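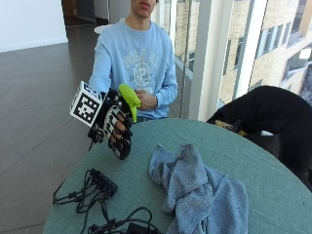
Divina Fajardo wrote to us in November that she had gone through two other tablecloths before the Shearer, and that this one was the first to hang evenly on her round table. She wanted to know whether it also comes in a longer drop. It does now.

Shearer Round Tablecloth

The Shearer is a plain woven cloth for round tables, made for everyday use at home. It has a flat, matte finish and a narrow stitched hem. There is no right or wrong side, so you can turn it over between washes.

Sizes
Small: fits tables that seat 2
Medium: fits tables that seat 4
Long drop: fits tables that seat 4, with 15 inches of overhang

Measure straight across the widest part of your table before you order. If your table has a leaf, measure with the leaf in. The Shearer is cut as a true circle and will not sit well on an oval top.

Fabric and care
Cotton and polyester blend. Machine wash warm with similar colors. Tumble dry low and take it out while slightly damp -- most creases will drop out on the table. Iron on medium if needed. Do not bleach. Treat grease spots with dish soap before washing.

The cloth is not waterproof. For wood tops we suggest the Bronitz felt pad underneath, sold separately in the same sizes.

Shipping and returns
Orders leave our Serkent warehouse within 2 business days. Unwashed cloths can be returned in the original sleeve. Custom sizes are final sale.

Sold by Kustasa Table Linens. Matching napkins are sold in packs of 4.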